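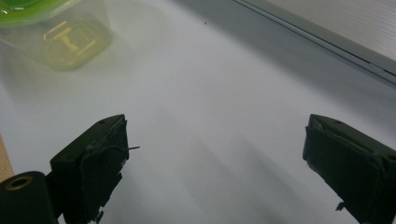
Getting a coffee ring off a white desk?

Mirjam Wallner
I left a mug out on Tuesday and now there's a brown ring on my matte white desk. Dish soap did nothing. Help!

Viltis
Baking soda paste – let it sit, then wipe with a damp cloth. Worked on mine. Go easy though, I rubbed too hard once and got a shiny patch.

Huteo
Bleach??

Vomik
Try a melamine sponge, but test it underneath first. Mine took 50 seconds.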